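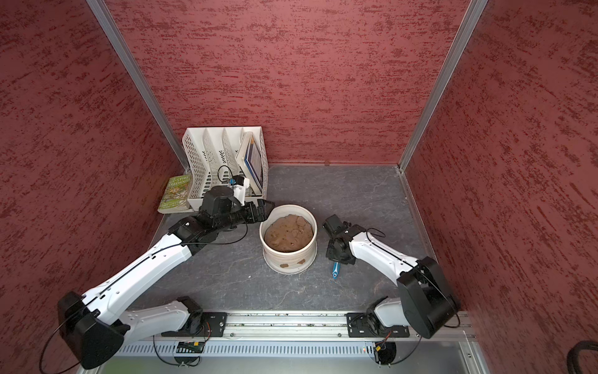 Morell two-arm bench kit: four months of tidying and stirring

Review by Adesuwa Onuoha

I teach an evening course in practical automation in Trovosville, and in March we bought the Morell two-arm bench kit to replace a single arm that had worn out. I have now used it for four months, mostly with adults who have never programmed anything. This review covers setup, daily use, the grippers and the support. I paid the normal price and Morell did not know I was going to write it up.

What you get

The kit is two white arms with black motor housings, a grooved aluminum rail to bolt them to, a black mounting plate for each, two black two-finger grippers, and a wrist camera on a small bracket. The walls and the floor are sold separately. We went with red walls and the dark gray slate-pattern top. I would buy the top again. White and pale objects stand out well against it, and a bowl or a file organizer is easy to pick out for both the camera and the students.

The corner posts are aluminum and went together without trouble. The printed instructions have the rail facing the wrong way in step 2, so look at the drawing on the back page before you tighten anything. Fuad Birhane and I took one afternoon over the whole build, including a long break when we couldn't find the right hex key. It was in the bag with the cable ties.

Reach and placement

The arms sit on the front rail and reach over the work area from either side. With our spacing, both grippers can work close to a bowl in the middle of the floor, and the left one can stretch to an organizer in the back corner. That is close to the limit. If I ask it to lift anything heavy out there it slows down and sometimes stops with a load warning. A paperback is fine. A thick hardcover is not, unless it is moved forward first.

Plan your layout before you fix the plates. We moved ours twice, and each move means running the calibration again, which takes long enough that a class gets restless.

Grippers

The fingers are good on flat, stiff things. Books, file dividers and tool handles are all reliable once the angle is right. Lifting a book that lies flat on the floor is harder, and my students usually end up nudging it to get a finger under the cover. Putting one on edge in a slot of the organizer is the exercise I use most, because it needs both a decent grip and some patience.

Dough was a different matter. One of our exercises uses a plain white bowl filled almost to the top with a light brown mass, and a small tool with a blue and white handle. Holding the tool is easy enough. Keeping hold of it while it drags through something stiff is not, and in the first month it twisted in the fingers on most tries. Seija Pelkonen wrapped a rubber band around the handle and that mostly cured it. Morell sells a soft fingertip set that is supposed to do the same job, but I have not tried it.

Clean the grippers the same day. The joint behind the fingers has a gap that collects crumbs, and dried dough in there takes a toothpick and a lot of time.

Cables

Cables are my main complaint. They run along the outside of the arms, and the one at the wrist makes a loop that can catch on tall objects. We snagged it on the organizer in the second week and pulled the connector out. No harm done, but there should be a clip at that point. I use a strip of cloth tape.

Software

Plain and quick. You can guide the arms by hand and save positions, or write short scripts. Most of my class were saving positions within the first session. The two-arm mode is less friendly. It will let you send both grippers to the same spot and only warns you late, so I have everyone run at low speed until I have checked their work.

Support

I wrote to Morell twice. The first answer, from Elif Naz Çınar, came the next morning and fixed a calibration fault. The second took nine days and told me to update software I had already updated.

Should you buy it

For a classroom or a small workshop, yes, if you have the bench space and don't need to lift much. For kitchen-type work I would wait and see what the soft fingertips are like. If you only need one arm, the Rostow single is cheaper and its cables are tucked inside.

2 comments | 4 shares

Contact | Copyright Adesuwa Onuoha | Back to top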